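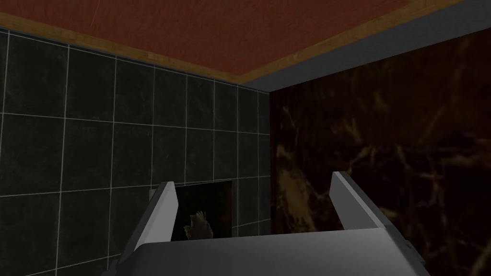
4. Check the wrist view before you record

I do this every time I load a new room in Surna, and it takes me around 2 minutes.

1. Open the wrist view and make sure both fingers show, spread open with nothing between them.
2. Look past the fingers. You want wall texture back there - my policies got lost in plain gray rooms.
3. Set the random seed to 1006 if you'd like to match my runs.
4. Hit Record and let it go for 400 steps.

Note: dim rooms are fine! Liya Negussie and I trained on plenty of them.

Caution: don't swap textures in the middle of an episode. I lost 28 demos that way.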